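Teleop demos in simulation: wrist view shows mostly floor, should I keep them?

Posted by Marilou Espiritu, Nov 21, 2022
Tags: remote control, demonstrations, simulation, wrist camera

I am recording demonstrations in simulation by remote control, using a hand controller, for a pick and place task. The arm starts above a tiled floor, I drive the gripper down over the object, close it, lift, and let go over a marked spot. I have 357 runs saved so far. The policy trained on them moves to the right part of the floor and then hangs there with the fingers open. Sometimes it drifts in a small circle until the time limit.

I went back through the wrist camera images and a lot of them look like this one.
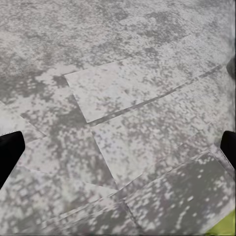

Wrist view during an approach, fingers open, part of a lime-coloured object at bottom right.

While driving I mostly watch the overview window, so I only noticed this afterwards. The overview images are saved as well, but the policy gets the wrist view and the joint positions and nothing else. The floor texture is the one that came with the Evumine scene pack.

Should I throw these runs away and start again, or is there a way of using them? I would like to avoid another week with the controller if I can.

Ottó Fodor

Don't throw them all away yet. Look at what the policy has to go on at that moment. There is a wedge of bright colour in one corner and the rest is grey and white floor. You knew where to go next from the overview window and the policy has no such window. If two runs have much the same wrist view and you moved differently in each, it will learn something in between, and hovering or circling is what that often looks like.

I would do it in this order:

Add the overview camera as a second input and retrain on the runs you have. You already saved the images, so this costs you training time only.

If you must stay with the wrist camera, give the policy a few past images instead of one. It helps when the object was in full view earlier in the approach. It won't help if it never was.

For new runs, hide the overview window and drive from the wrist view alone. It is slow and annoying at first. If you can't do the task that way, don't expect the policy to.

Check your start positions too. I had mine too low and the object was out of view from the first step. Raising the arm at the start fixed most of it.

Heloísa Barbosa

change the floor. I had a speckled one and swapped it for plain grey and it trained much better

Dalva Marinho

I agree with Ottó on the second camera. I am less sure about the floor. A plain one may train faster, but if you want the policy to work on more than one surface you are better off changing the texture between runs. The lime colour already stands out well from the grey.

One thing not mentioned so far is pauses. When people drive by remote control they stop to think, usually just above the object with the fingers open, and every one of those still steps gets saved as an action. Remove the steps where the controller sent no movement and train again before you record anything. On my set at Clillside that cured most of the hanging. Keep the short wait while the fingers close, or it will lift too early.

Marilou Espiritu

Thank you all. I will cut the pauses first, then add the overview camera, and report back on both. Dalva, do you cut every still step or only the longer stops?

Dalva Marinho

Only stops longer than 13 steps. Shorter ones made no difference for me.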